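Kirkasholm walled garden – winter safety check, with comments

Gates and paths: OK. The north gate sticks a little, so do give it a good shove and don't swing on it (you know who you are!). Moss is creeping back on the brick path and wants a brush before the next open day.

Ladders: 2 checked, both sound. Please hang them up again after pruning – I found one lying in the currants.
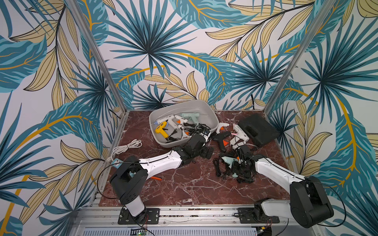 Checked and written up by Gervásio Tavares
Monday, December 13, 2021

Greenhouse: one cracked pane on the east side, taped for now. Kadrić are coming in January to replace it, and until then I'd ask everybody to keep the seed trays well away from that end.

Mower and hedge trimmer: blades guarded, fuel drained. The trimmer lead has a nick near the plug – NOT to be used until it's mended.

Shed: fail, I'm sorry to say. Slug pellets on the bottom shelf again, where any visiting child could reach them. Moved to the locked cupboard, key on the usual hook.

Water butts: lids on, all firm.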